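Why Does Cloth Hold Together?

Have you ever pulled a loose thread on your sleeve and thought, uh-oh? I have! I once undid half a cuff on the bus before my friend Wing-yan grabbed my hand. So today I want to tell you how cloth gets made out of nothing but skinny little threads.

Weaving starts with a bunch of threads stretched tight, side by side. Those are called the warp. Then another thread, the weft, goes over one, under the next, over, under, all the way across (and then back again). My first loom had 70 warp threads and it took me nearly 20 evenings to make one wobbly scarf.
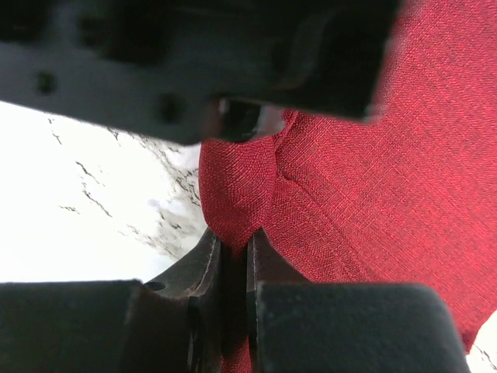 Why doesn't woven cloth just fall apart?

The threads squeeze each other. Every time one crosses another they rub a tiny bit, and all that rubbing adds up to a pretty strong grip.

Knitting is different. A knit is made of loops pulled through other loops, so it's nice and stretchy. Go look at your T-shirt really close up and you might spot rows of tiny V shapes!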